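3.2 Table setup

All sessions used the same kind of layout: a wooden table, a tray, one clear glass, a capsule coffee machine. Participants (n = 19) came from the Catwood staff list and did the serving task at their own pace, 121 trials in total. No fixed positions for the items – we wanted the small variations people leave behind on a shared coffee table. Tray angle in particular was left alone between trials. See Figure 2 for one arrangement.

Glare from overhead lighting was noted as a problem early on by Abubakari, who coded the layouts. Glossy wood, clear glass, hard to judge the water level. Coders therfore marked level as low / mid / high only, no volumes. 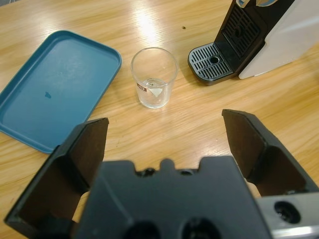 Figure 2. Blue tray, short tumbler with a little water in it and the coffee machine at the right, on the light wood tabletop.

3.3 Coding of layouts

Two coders (Quartey, Nutsugah) worked separately. Tray counted as "angled" if no side ran parallel to the table edge. Glass coded by nearest neighbor, tray or machine. Disagreements went to Abou Jaoude – mostly cases were the glass stood about midway between the two. Over 70 layouts were angled, full table in Appendix B.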